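Litter Tray Scooping: Tools and Table Layout

Gallery notes, Dimden set. Last revised 4/11/22.

The photographs on this page belong to the section on daily scooping. They deal with the tray, the scoop and the lined bin, and with the grip on the scoop handle. Full changes of litter, washing of trays and disposal by the sack are covered in the Drundham set and are not repeated.

Working height is a matter of preference. Most keepers scoop at floor level. A table is easier on the back where several trays are done in succession, and it brings the surface of the litter close enough to inspect properly. The table should be wiped down before and after, and should not be used for food.

## Tray, scoop and bin

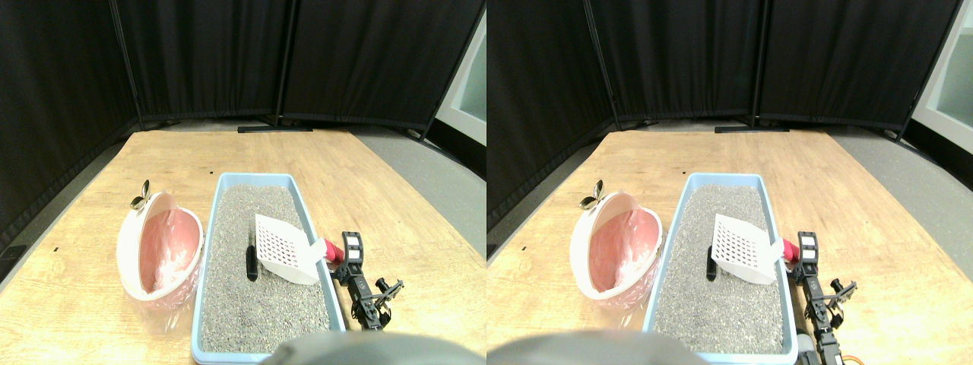
Naso wrote in to ask whether the bin ought to go on the same side as the scooping hand. We have tried both. With the bin on the opposite side the loaded scoop has to cross the whole width of the tray, but anything that falls from it lands back in the litter. With the bin on the same side the travel is shorter and spills go on the table. Either will do if the rim of the bin is next to the rim of the tray.

**Tray.** Light blue, rectangular, set lengthwise away from the person working. The litter is grey and granular with white and darker flecks.

**Bin.** White, apple-shaped, with a small leaf-and-stem handle. The pink liner is folded over the rim and hangs down at the front. A generous overhang stops the bag slipping inside when weight goes in, and leaves enough to tie.

**Scoop.** White plastic with rectangular slots and a red handle. Slot width should be matched to the litter. Fine clumping types pass through a narrow slot; wood pellets do not, and need a wider one. Our test for a new scoop is to take up clean litter, hold the blade level and shake it gently for 4 seconds. If whole granules are still sitting on the blade after that, the slots are too narrow.

Enter beside the clump with the blade flat to the base of the tray, slide under, lift, and pause over the tray for the loose material to drop. Digging from above breaks a clump into pieces that are tedious to recover. Top up afterwards to the previous depth.

## Handle grip

Bare plastic handles become slippery in gloves. A wrap of racket overgrip is cheap, gives a larger diameter and can be stripped off and replaced when soiled. Anastasia Spanos supplied the wrapping notes for this section in May.
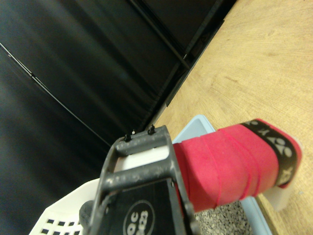 Page 216

Red wrap with a towel-like finish, the overlapping turns running as faint diagonals along the handle. The black finishing band carries white lettering. A few pinkish fibres stand up along the edges of the turns.

For wrapping a handle of your own: start at the butt end, keep the tape under light tension, and overlap each turn by the same amount. Finish near the blade or at the butt, whichever is further from the litter in use. Towel finishes hold dust more than smooth ones, so brush the handle each time the scoop is cleaned. Allow the handle 10 minutes in moving air before it goes back on its hook.

Further plates on tray liners and lidded trays are in the Chung set.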